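Ticket reopened 3/25/20 by Maureen Inskip
Product: Cikar invoice module
Status: waiting on vendor

Faraji closed this yesterday as "resolved by update." I don't see how. I installed the update, ran the April batch preview, and 11 of the invoices still came out with the Zindville address instead of ours. Same fault as before, same error 900 in the log.
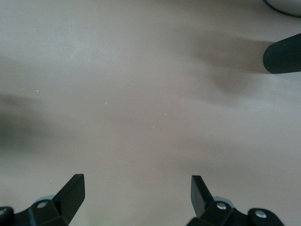
Support's next theory is that our template has a hidden text box sitting on top of the address field. I doubt it. I deleted everything and saved the template blank, with as little printed on it as the plain beige-gray surface in the photo, and the wrong address came back anyway. So it's being pulled from somewhere else.

Kwok-wai Yu suggested clearing the cache. Done, twice. No change.

Please don't close this again until someone has run the batch on your end and sent me the output.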